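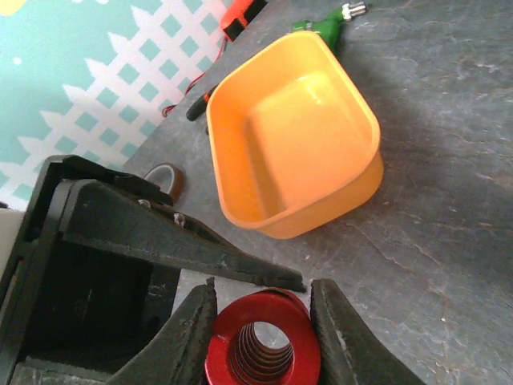 *Figure 1. The red ring part with its coil, and the orange-yellow tub on the work surface.*

# Sorting of small parts at a shared bench

Project report, second version, 21st March

## 1. Background

Our course asks every group to choose a small problem from a real workplace and to study it during one term. Our group chose the repair workshop Fatlow, where small household devices are taken apart, cleaned and put together again. The workshop has one long bench, and all people who work there use it together.

The problem was described to us by Zbigniew Jasińska, who is responsible for the bench. Small parts are put down in any place during the work, and later it takes a long time to find them. In December the workshop wrote down every search which was longer than a few minutes. The total for the month was 256 minutes. For a small workshop this is much.

## 2. Aim

We wanted to answer two questions:

1. Does an open tub near the working place reduce the time for searching?
2. Which kind of tub do people really use, if they can choose freely?

We did not want to change the work itself. The order of the repair steps stayed the same as before.

## 3. Materials

The budget of the project was 200 zloty, and we spent 70 of it. Most of the money went to the tubs, which we bought in the shop Vostulton. They are shallow plastic tubs with rounded corners. Before that we also tried deep boxes with a lid from Belteck, but people left the lids open or put them under other things, so we stopped using them after the first week.

For the practice rounds we used the part shown in Figure 1. It has a wide flat red rim, and inside the opening there is a tightly wound coil of reddish-brown color. In our notes we call it "the spring cup". We chose it for two reasons: it is easy to see on a dark gray surface, and it must be stored with the opening up.

## 4. Method

One person took the parts out of a device and another person measured the time. Each part had to be moved from the bench to a tub, and after a break it had to be found again. We made the rounds first without tubs, then with one tub, and then with one tub for each kind of part.

The tub had no fixed position in the beginning. After some rounds we marked a place for it with tape – this was a wish of the workshop, not our idea, but it was a good one.

## 5. Results

With one tub the searching became clearly shorter. With several tubs it was shorter again, but the putting away was slower, and two people told us that they had to think too much about which tub is the right one.

The color was more important than we expected. On the dark surface the orange-yellow tub was found quickly. A gray tub from the old stock of Kuzmenko was often overlooked, and one time it was used for screws and coffee spoons together.

## 6. Limits and next steps

Our measurements were made by hand, and the persons knew that they were observed. Also we worked mostly with larger parts. Very small screws can behave differently in a shallow tub, and we did not test this enough.

The workshop will keep the tubs until the end of the term. We would like to repeat the rounds with a thin mat on the floor of the tub, so that round parts do not roll.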